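Service Robotics, Unit 7: Kitchen Chores as Test Cases
Handout, R. Stöckli 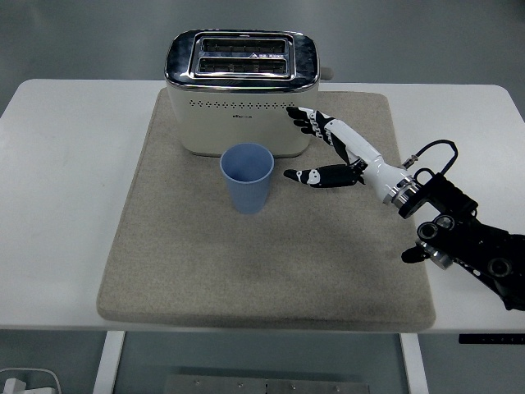 7.1 What counts as "can do"

A demonstration shows that a machine completed a chore once. For this course, a chore counts as solved only when the machine completes it repeatedly, with the objects moved between attempts, and without a person resetting anything except the starting layout. Most published household results meet the first condition and drop one of the others.

Shop-floor work is further along. On the Gisler packing line (Unit 4) the parts arrive in a known pose and the fixture absorbs small errors. A kitchen counter has no fixture.

7.2 Toaster and cup

Two common objects cover a surprising share of the difficulties.

Toaster. The chrome top reflects the lights and any hand above it, so depth readings there are often missing or wrong. The slots are long and narrow. Inserting a slice means aligning two edges at once, with a soft part that bends on contact. The lever needs a downward push on a small area, and a light body can slide or tip if the push is off axis.

Cup. A tapered plastic tumbler is easy to see and easy to knock over. It widens toward the rim, so a grip closed high on the wall tends to push it down. If it stands close to the toaster, the fingers on that side have little room, and the planner must treat the toaster as an obstacle and the cup as a target in the same motion.

Hand. A five-fingered hand can in principle do both jobs. The thumb is usually the problem: while the fingers work on one object, it sweeps through space occupied by the other.

7.3 Numbers from the Lona exercise

Last year's group logged 2000 attempts in simulation and 630 on hardware, using the Sasteo planner. Simulated and real failures did not match. In simulation, slot alignment dominated. On hardware, the most frequent failure was unplanned contact with a neighboring object, followed by lost depth on shiny surfaces. Each hardware attempt took about 2 minutes including reset.

7.4 Reading and problems

Read the Nukusent report, sections on contact detection, before the lab in December.

a) Write a success criterion for "push the lever down" that does not depend on the camera.
b) The cup is moved 5 cm away from the toaster. Which constraints in the grasp plan can be dropped?
c) Estimate the friction needed to keep the toaster in place under an off-axis push. State your assumed mass.

Hand in (a) and (c) on paper. (b) will be discussed in the lab.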